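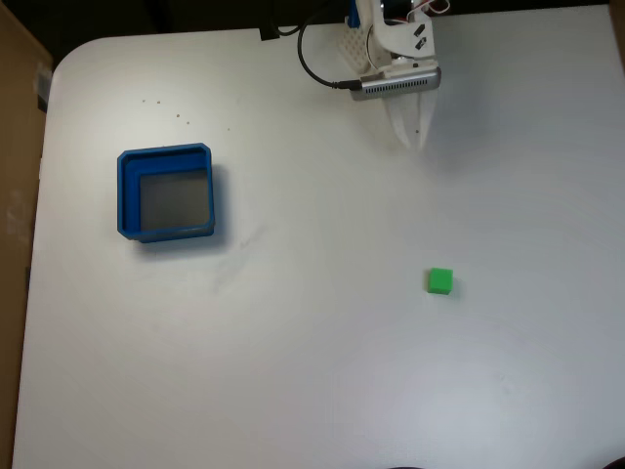

Bench 2, sorting table: blue tray, empty, with green cube to the right.

September 2020. Tulwood workshop, sorting table and trays.

The white tabletop was inspected this morning. Small dark specks remain near the tray, together with a faint grey smudge beside it. The surface is to be wiped with mild soap only; the Odlow cleaner dulled the finish of the other table in March and should not be used again.

The square blue tray is retained as the standard tray for small parts. Its raised rim keeps cubes from rolling out when the tray is carried to the shelf. Stock label 598 has been assigned to it, and label 711 to the box of cubes from Trilgate. Each tray may hold up to 20 cubes.

Colleagues are asked to return the green cubes to their own box at the end of a session. Waltraud Kasten holds the label sheet and will order 5 further trays once the colour is confirmed with Xu.

Still to do: cardboard edging on the left side, to be trimmed or replaced.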